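Buying and selling used trading cards: your questions

Widotby Card Exchange, Oltport

Is my childhood collection worth a lot?
Probably not. Most boxes we are shown hold common cards that were printed in huge numbers, and age alone does very little for the price. If a website tells you otherwise, check whether it also sells a valuation service.

Should I pay to have my cards graded?
For most cards, no. Once you add postage, insurance and the fee, you can easily spend more than the card would fetch. We would think about it only for a card that already sells well ungraded and has clean corners under a bright lamp.

Are asking prices online a fair guide?
No. Anyone can ask for anything. Look at finished sales, take the last 6 for the same card in the same condition, and throw out the highest and the lowest. The 4 left over will tell you more than any price guide.

What does "near mint" mean?
Whatever the seller wants it to mean, in our experience. Ask for close photos of both sides and all the corners. If the seller goes quiet, you have your answer.

Do I need special sleeves?
A plain, well-fitting sleeve is enough for most cards. We have yet to see proof that the dearer "archival" ones do more for a card kept in a dry cupboard. Damp and sunlight are the real trouble.

Can I swap instead of selling?
Yes, and you may do better that way, as long as both sides agree on values before anything changes hands.

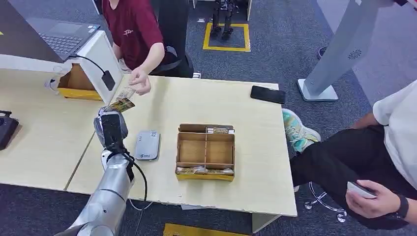
Be wary of anyone who wants to settle the value afterwards, or who offers a pile of small cards for one good one. Forty commons are still commons.

Do you buy whole collections?
Sometimes. Expect an offer well under the total of the single prices, from us or any other dealer. We allow 2 weeks to look through a large box and we don't charge for it.

Can I bring cards in without booking?
Yes, until 4 pm. Larger boxes need a booking.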